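Home Guides Hands Sleeves Downloads Contact

Proltilus Hand Set-Up Guide
Section 4: Good Practice for Working Close to Slatted Surfaces
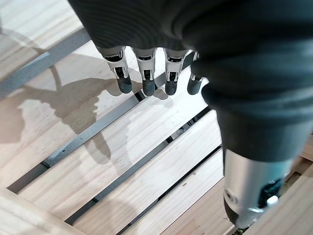
One reader of the earlier edition wrote to us that rules for a robot hand ought to begin at the surface it works over, and that ours spent page after page on cables before a fingertip got anywhere near the wood. We read that letter several times, a little red in the face, and then moved the surface to the front of the section. The cables are still in Section 3 if you need them.

So, welcome to Section 4! By now you should have the Proltilus hand bolted to its arm, the Bradeck controller talking to it, and the sleeve on. If any of those is still waiting, please go back and finish, and don't feel bad about it – plenty of people start reading at the part that looks most interesting, and we have certainly done it ourselves. What follows are the working rules we at Sondunberg ask every new owner to adopt when the hand is used over slats, grids, pallets, bench tops with rails in them, and anything else that has gaps a fingertip could find its way into.

These are house rules. They sit underneath whatever safety standards apply to robots where you work, and they do not replace your own risk assessment. If your site already has a stricter rule, keep the stricter one and write it in the margin here.

Last revised October 17, 2023. Replaces sheet 2 of the loose-leaf edition.

4.1 Before the hand comes anywhere near the surface

1. Walk around the work area with the arm parked. Look at it from the side as well as from where you normally stand, and take your time over it.

2. Press on each slat with your own hand. A slat that rocks, springs back or slides along its rail needs fixing before you go on.

3. Run a dry cloth along the wood, in the direction of the grain. If the cloth snags, sand the spot and wipe it again. Unfinished softwood is perfectly good to work over, but splinters do get into rubber fingertips, and once they are in there they are tiresome to get out.

4. Look down into the gaps. Screws, offcuts, bits of packing tape and the odd pencil all like to collect there. Take out anything loose.

5. Check where metal sits lower than wood. Write down the height of both in the surface record (there is a blank one at the back of the guide, and you may copy it as often as you like).

6. Tell the others in the room that you are about to power the hand. Say it out loud, even if they have heard it every morning since August.

Note: Surfaces made of two materials need two heights in the record. We have seen a good many records with a single number in them, usually the height of the wood, and they work nicely right up to the first time a finger goes down between two slats.

4.2 The sleeve

The fabric sleeve over the back of the hand is there to keep dust out of the works and to give a softer outer face. It is a cover. It is not a safety device, it does not sense contact, and it should never be counted as padding in your risk assessment, however soft it feels.

1. Smooth the fabric from the wrist toward the knuckles. Small folds are fine and you will never get rid of all of them. A fold that hangs past a knuckle joint is too much.

2. Close and open the fingers slowly, at the controller's lowest speed, and watch the edge of the fabric while you do it. It should stay clear of every hinge.

3. Move the thumb through its whole range, out and back. The thumb base is where the sleeve works hardest, and a sleeve fitted in a hurry will bunch up on the inside.

4. If the fabric is caught, stop, switch off power to the hand, and free it by hand. Please don't try to shake it loose by running the fingers back and forth.

Caution: Do not reach under the sleeve with power on. The joints are small but they are strong, and a pinch at the knuckle hurts for days.

If you use a Berrada sleeve in place of ours, the same steps apply. The Berrada cut is longer at the wrist and you may need to turn the cuff back once.

4.3 Setting the approach height

The approach height is the level at which the hand stops and waits before going down the last little way. Most of the accidents people write to us about – bent tips, scuffed slats, one badly frightened visitor – come down to an approach height that was set once, for a different bench, and never looked at again.

1. In the Bradeck menu, open Surface, then Heights.

2. Enter the height of the highest point in the work area. On a slatted bench that will nearly always be the top face of the wood, but measure it anyway.

3. Set the approach height 200 mm above that point for your first runs. It will feel much too high, and that is fine. You can bring it down later.

4. Set the lower limit to the top face of the slats. Leave it there until you have finished all of 4.4.

5. Set travel speed to 40 percent. Setting it lower is always allowed. Setting it higher needs a second person to agree, and both of you should initial the record.

6. Save, and then read the values back from the screen. Read them from the screen itself and compare them with the record, one by one.

Note: The controller stores heights by bench name. If you have two benches called "Bench", it will cheerfully use the wrong one. Give them proper names.

4.4 First hover

The first hover is a rehearsal. The hand goes down close to the slats, fingers pointing at the wood, and it touches nothing. We know it is tempting to skip this and pick something up straight away (the hand is new, everybody has gathered round to see!), but please do the hover first, every time the bench, the hand or the sleeve has changed.

1. Clear the bench of parts and tools.

2. Stand outside the marked area with the stop button in your hand. Hanging on a hook nearby doesn't count.

3. Bring the hand to the approach height and let it settle.

4. Lower it in single steps. After each one, look at the fingertips from the side, at the level of the bench. You want to know which one is lowest.

5. Watch the thumb separately. It is easy to keep your eyes on the fingers, all in a row and easy to see, while the thumb comes down on its own side closer to the wood than any of them. Whichever tip is lowest is the one your lower limit must protect.

6. Stop when the lowest tip is a finger's breadth above the wood. Hold for one slow breath, then raise the hand to the approach height.

7. Do it again with the hand turned so that it crosses the slats at a different angle. Slats laid on the diagonal deserve particular care here, as a row of tips can be over wood at one end and over a gap at the other.

8. Write the result in the record. "Fine" is not a result. Write which tip was lowest and at what setting.

Caution: Never put your own fingers between the tips and the slats to judge the distance. Use a strip of card.

4.5 Light and shadow

This part is short but we are rather fond of it. A hand held low over a bright bench throws a big soft shadow, and with light coming from one side that shadow can lie well away from the hand itself. People judge height by shadows without noticing that they do it, and over a striped surface of wood and metal they tend to judge it badly.

1. Do the first hover in the light you will work in. If that changes during the day, repeat the hover in the other light.

2. Put a lamp on the far side if the space beneath the tips is too dark to see from where you stand.

3. If you use a camera at the wrist, check the view for glare off the rails. Moving the lamp a little is usually enough.

4. Don't teach a position by lining a fingertip up with its own shadow. Use the measured height.

4.6 Going below the top of the slats

Some jobs need a tip to reach down between slats or to touch a rail. This is allowed once the hover has been done and signed.

1. Lower the limit for that one job only, and give the job its own name in the controller.

2. Drop the travel speed to half of what you have been using.

3. Use one finger. The others should be raised and kept out of the way.

4. Never turn the wrist while a tip is below the top face of the wood. Lift straight up first, then turn.

5. Put the limit back when you are done.

4.7 Looking after things

Wipe the fingertips with a damp cloth at the end of each day and let them dry in the open. Inspect the knuckle pins weekly. The fingertips themselves should be replaced at 2000 hours or at the first split, whichever comes sooner, and the full set should be changed together so that the tips stay the same height. After changing them, go back to 4.4 and hover again.

Keep the surface record with the bench. If the bench moves to another room, the record goes with it.

Next: Section 5, Gripping and Releasing

Shared 40 times | 4 comments

Comments

Guest: We have two benches side by side and yes, both were called "Bench". Renamed them this morning. Thank you for the nudge.

Guest: Could you put the blank surface record in Downloads as a separate page? I keep printing the whole guide to get at it.

Sondunberg support: Good idea, and sorry about all that paper! It is in Downloads now, under Forms.

Guest: Step 4 in 4.6 should be in bigger letters. We turned the wrist before lifting and ended up ordering a new fingertip.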